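Walking Guides Wanted for the Old Quarter of Palldale

Skotano Walks is hiring three guides for the coming season in Palldale. The work is leading visitors on foot through the Old Quarter, from the Pravden Gate down to the river wall, and telling them what they are looking at. Guides start in July. Two of the positions are part time and one is full time.

The main route takes two hours. It begins under the gate, goes through the Saddlers' Court and the remains of the inner wall, stops at the Akbari House, and climbs the 82 steps to the bell tower terrace. There is a shorter route for groups who can't manage the stairs, and every guide has to know both.

The gate is the part visitors ask about most. The lower courses are medieval, the arch was rebuilt after a siege, and the upper room was added by the salt merchants who used it as a toll office. Many guidebooks still give one date for the whole thing. We expect our guides to be able to explain the difference in plain words, and to say so when the records don't settle a question. 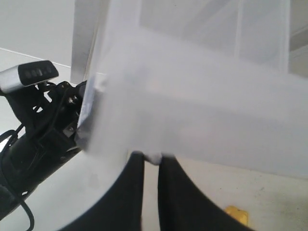 Golnar Shojaei: I led this route for two seasons and would add that you should learn the toll office story well before your first day. People stop under the arch and want to know who paid, how much, and what happened if they didn't. Wear shoes with a good grip as well, the stones by the river wall are steep.

What the job involves

You will lead up to two walks a day, at 10 a.m. and 3 p.m. You will meet your group at the gate, check names against the booking list, and collect payment from anyone who hasn't paid ahead. After the walk you fill out a short sheet with the number of people and any questions you couldn't answer. We look those up and send the answers around to all the guides.

Full-time guides also spend one morning a week in the office, answering email and helping to revise the route notes. The notes now cover the gate, the walls, and most of the merchants' houses. The section on the Akbari House is thin and needs work. Someone who likes reading old property records would be a good fit for this.

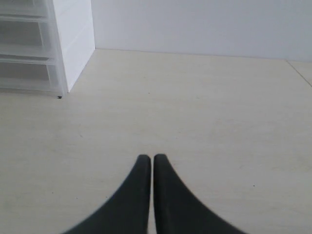

Reading time: 3 min

Who can apply

You don't need a degree in history. You do need to speak clearly outdoors, keep a group together on narrow streets, and learn a fair amount of material before you start. English is required. A second language is a plus — Spanish and German are the ones we are asked for most often.

You must be at least 18 and able to climb the tower stairs twice in a day. Experience in a museum, a school or a visitor center is useful, but we have hired good guides who came from other kinds of work.

Training and pay

Training lasts 3 weeks and is paid at the full rate. You will walk the route with a working guide, study the notes, and then lead a practice walk for the rest of the team. Behrouz Ranjbar runs the training and will go over your practice walk with you afterward.

Part-time guides are paid by the walk. The full-time position pays 1,482 every two weeks before tax, with paid time off. Tips are yours to keep. We supply a rain jacket and a badge, and guides get free entry to the Akbari House and the bell tower all year.

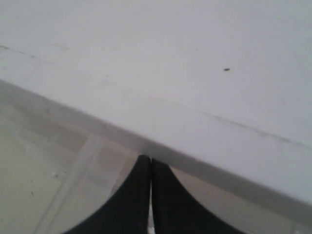
Walks go ahead in light rain. We cancel for ice, high wind, or a closure of the tower, and guides who were on the schedule for that day are still paid for one walk.

How to apply

Send a resume and a short letter to the Skotano Walks office on Pravden Street, or hand them in at the ticket window by the gate before 5 p.m. In the letter, pick any building in Palldale and tell us about it in one paragraph, as you would tell a visitor standing in front of it. Please say which position you want and whether you can work weekends.

We will ask a small number of applicants to come in and talk with us, and then to walk part of the route. If you need the shorter route for the interview, mention it in your letter.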